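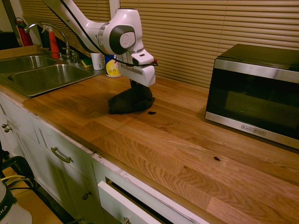
According to one parent from last season, the line judging at the Holwood Open was "a matter of opinion, and mostly the wrong opinion." We have read the rest of that letter too. It ran to four pages and included diagrams. So the Holwood Badminton Club is looking for line judges, and this time we'd like to train them first.

## Line judges wanted, Holwood Open, July

We need 22 people for the tournament weekend at the Clurnau Sports Hall. You'll sit in a folding chair at the corner of a court, watch one line, and say "out" in a voice that carries to the umpire. If the shuttle is in, you say nothing and point at the floor with your right hand. That's most of the job. The remainder is keeping your face still while a grown adult tells you what you saw.

**What you need**

- Decent eyesight, with glasses or without
- To be 15 or older by the first day of play
- Dark pants and plain dark shoes (we supply the shirt, which fits no known body)
- The ability to sit through a three-game mixed doubles match without looking at your phone

You don't need to play badminton. Some of our better judges can't serve over the net. If you do play, you can't judge a draw you've entered, or one your sister has entered. We've been asked.

**Training**

There are two evening sessions in the month before the tournament, both at 7 p.m. in the small hall. The first covers signals and the second is practice on a live court, with Mühlbauer Juniors hitting at your line as hard as they like. They enjoy this more than they should. You have to attend both. 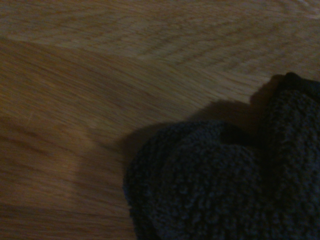 Shifts run four hours, with a break after every second match, and you get a meal ticket for each shift you work. Court side is warm in July, because the fans have to be off during play or the shuttles drift into the next county. Bring water and a small towel, a dark gray terry one or whatever you've got, and keep it under the chair between points. A towel draped over the line you're judging has happened before and led to a long conversation. Players' towels stay with the players.

**Pay**

It's $17 a shift, which we know. Parking is free behind the hall. The Clakine racket shop is also giving every judge who finishes the weekend a voucher for one restringing, transferable to somebody who owns a racket.

The hall seats 400 and the finals usually fill up. Judges who work both days may keep a reserved seat for any final they aren't working, including the men's doubles, where the arguing is best.

**How to apply**

Pick up a form at the club desk in the Clurnau hall lobby, or leave your name and a phone number in the box next to it. Tell us which shifts you can't do, and whether you're related to anyone in the draw. Forms are due by the end of May. If you wrote the four-page letter, please apply. We have a chair for you on court one.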